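Refitting the fingers on the sorting cell

The left finger on the sorting arm had worked slightly loose again, so I took the gripper down and did both sides. These notes are mostly for Kenta Arai, who has the cell after me.

Park the arm clear of the table, switch the drive off and leave the controller on, otherwise you lose the wrist calibration and have to do that as well. Each finger is held by two screws. Mine came out with almost no effort, and the old thread lock had gone to powder. I cleaned the threads, put on a small drop of the medium grade and left it for 30 minutes before tightening fully. Do not use the strong grade. Rianne Van den Broek did once, and we had to heat the part to get it off.

The dark coating on the fingers is fine to wipe with a dry cloth. Solvent lifts it.

After refitting, the open position has to be taught again. I set it by eye first, then ran over 20 open and close cycles with nothing in the grip and checked the screws with a driver. No movement on either side. The wrist camera needs its mask redrawn too, as the fingers never go back in quite the same place.
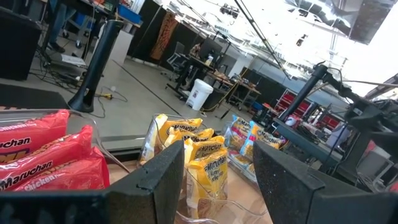 2 min read

Fingers open over the noodle bins, from the wrist camera. The yellow packets stand upright and lean on each other, which makes them the harder pick. Clear bin walls also throw reflections, so keep the depth filter on.

Still to do: a proper clip for the wrist cable, and a spare pair of fingers from Surnum.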